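Bowl stacking tips from our robot club

I help out with the after-school team at Forsyth, and stacking is the task the kids ask for every time. Plastic picnic bowls and cups, a green tablecloth, one arm. My notes so far!
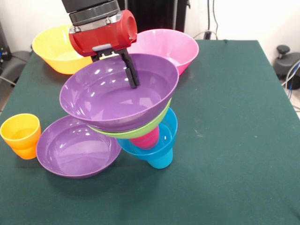 Picking the dishes

Get bright colors, a different one for each size if you can (ours aren't that tidy, we have two purple bowls). Shiny plastic throws glare under strong lights, so try moving a lamp before you start rewriting code.

Gripping

We grab bowls by the inner rim. Go in slow, and close at 80 percent of whatever force you think you need. Antonina Hutsuliak got us doing that in March and I've stopped hearing that awful squeak.

When the stack leans

Don't let go yet! Back up a little, straighten, try again. If it still leans after 3 tries, take it apart and put a wider piece at the bottom.

The cloth

Clip it down underneath. A wrinkle under the base cup will tip the whole thing, ask me how I know.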